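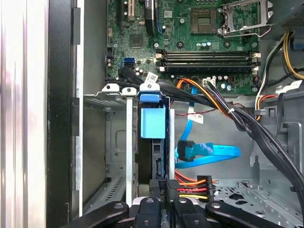
According to Romain Besson, the Quinlan stall was misread from the first day as a vision problem, when the fault sat in the grip force reading. His view is now the accepted one, though early maintenance notes still list the camera as the cause.

The Quinlan stall is a fault in robotic cells that take apart desktop computers for parts recovery. It occurs while a gripper is pulling a cable connector from a drive or motherboard. The connector stays latched, the fingers keep closing, and the controller reports a completed grasp. The arm then starts its retreat with the cable still attached to the machine. The name comes from the Quinlan line at the Grosunier recycling plant, where the fault was first recorded in March.

Cause

The Grosunier cells ran a controller supplied by Flodimon. Its software judged a grasp by finger position and motor current. A plastic connector body is stiff enough to produce the same current whether it is free or latched, so the two states could not be told apart at the start of the pull. A separate check on wrist load was meant to catch the difference. This check was sampled every 400 milliseconds, and a retreat move at full speed was often finished before the second sample arrived.

Cable routing made the fault worse. Data and power cables in a desktop tower run close together and cross in front of the drive bays. A finger that closes on a connector can also trap a neighboring wire, which adds to the load and hides the latch force.

Effects

Most stalls ended with a torn cable or a broken port. In 3 recorded cases the computer case was dragged off its fixture. One of these bent the guard rail of the cell and led to a shutdown of the line. No injuries were reported, but the safety review noted that the operator door could be opened while the arm still held a cable under tension. Removing motor power in that state did not release the load – the brakes held the arm, and the cable could spring back when cut.

Correction

A revised procedure took effect on 24 June 2024. The wrist load limit during connector removal was set at 80 newtons, and the first part of every pull was slowed to 30 millimeters per second. The load check was moved into the motion loop. If the limit is reached, the arm stops, moves back toward the connector to slacken the cable, and opens the fingers before the door lock can be released.

The Pimier cells, which use the same controller with a different gripper, received the software change but kept their original pull speed. Stalls on those cells are logged under a separate code.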